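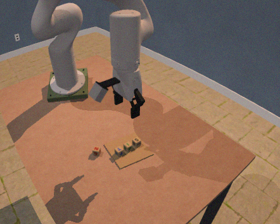 Anisa Khoo

Planning and Budgeting for a First Robot Cell
Notes to go with the second half of the unit

Welcome back, everyone. I promised after the last class that I would write up the budgeting material properly, and it has grown a bit (it always does), so please make yourself a cup of tea and read it in two sittings if you need to. Bring a copy to the tutorial, with your scribbles on it. I like seeing the scribbles.

Where to start

Most people start with the arm. I understand the temptation, I really do, because the arm is the exciting bit and it has a brochure. But the price of the arm tells you very little about the price of the cell, and I would much prefer that you begin with the task, written out in plain words, with the size and weight of the parts and where they have to end up. Our running task for this unit is the letter cubes: small light wood blocks, a thin cardboard mat, and a two-finger gripper coming down from above. In the simulated layout three of the cubes are lined up along the back edge of the mat and the one with the red N sits off to the left by itself, on the bare table. So the question for your budget is a modest one. What would you need to own, borrow or build so that a real arm could pick up that N and put it with the others?

Write your answer as a list before you look at a single catalogue. Then set it aside overnight and read it again, and you will almost certainly find something missing. Last year it was the table. A surprising number of groups costed a very nice arm and had it standing on nothing at all.

The lines of the budget

I ask for the same headings from everybody, mainly so that I can compare them side by side when I'm marking.

Arm and controller. One line, one quote, and note what the quote leaves out. Some suppliers include the teach pendant and some list it separately at the back.

Base plate and mounting. In the layout the arm stands on a square green plate with a round white flange, and the flange has bolt holes around its rim. Somebody has to machine that plate, drill the table to suit and supply the bolts. Get the hole pattern from the drawing for your particular arm, please, and don't assume that two makers agree.

Gripper. Fingers, body, cable or air line, and the adapter to the wrist. Allow for a spare set of fingers. Students (I say this with great affection) drive fingers into tables.

Camera and bracket. We have modelled a small camera housing on a flat black bracket out to one side of the wrist. The bracket looks like nothing on a quote and then takes a fortnight. Check your reach with it fitted as well, as it sticks out a fair way and will meet the wall or the base before the gripper does.

Table. It needs to be stiff, and big enough for the work plus elbow room for the person setting it out. Ask what the floor is, too. Tiles are lovely to sweep and not always level.

Power and services. There is a white outlet on the back wall of our model room. Find yours, measure the run to it, and ask the building people what else is on that circuit.

Guarding, signage and the risk assessment. Your supervisor will want to see this line filled in with a real amount.

Training and setup time. Hours cost money even when they are your own.

Lighting. Have a good look at the shadows the arm throws over the tabletop. If your vision software was tuned on a bare, evenly lit surface, that great dark shape of the forearm and gripper could give you grief, so put something down for a diffuse lamp or two.

Quotes

Tài Ung has kindly let me use the paperwork from his planning project, with the totals changed to protect the bargaining. He had three quotes for the mounting and bracket work, from Malledex, Hulavia and Govindasamy. The Malledex one came to $3,833 including freight. Hulavia was lower on paper but left out freight and drilling, and by the time Tài had rung them and added both, there was hardly anything in it. Govindasamy would make the bracket only, and wanted a minimum order. I'd like you to notice how much of the work was ringing people up. Keep a log of the calls, with the day and the name of whoever you spoke to, and put it in your appendix.

Freight for small parts was $110 on the Malledex quote - worth knowing if you are tempted to order in dribs and drabs.

Simulate first

You will be planning in Hitora, which is already on the lab machines. Simulation time is cheap and it will answer the reach and layout questions very well. It is less helpful about cable drag, wobbly tables and delivery dates. I suggest around 40 runs of the pick with the cubes in different spots before you commit to a table size, and a few more with the base plate shifted. Our plate sits well over to the left of the top, which leaves plenty of open table to the right, and I am quite happy to be talked out of that if your group has a better spot.

Contingency

Put it in as its own line with a sentence saying what you're worried about. A padded arm price is very easy to spot, and I will spot it. For small consumables (spare cubes, card, tape, fasteners) a flat $200 is fine and I won't ask for receipts.

For the February tutorial

One page of budget, one page of reasons, the call log, and a sketch or a screen grab of your layout with the reach marked. Groups of two or three. If your numbers change after you've handed it in, send me a note saying which line moved and why, and hang on to the old version so we can look at both.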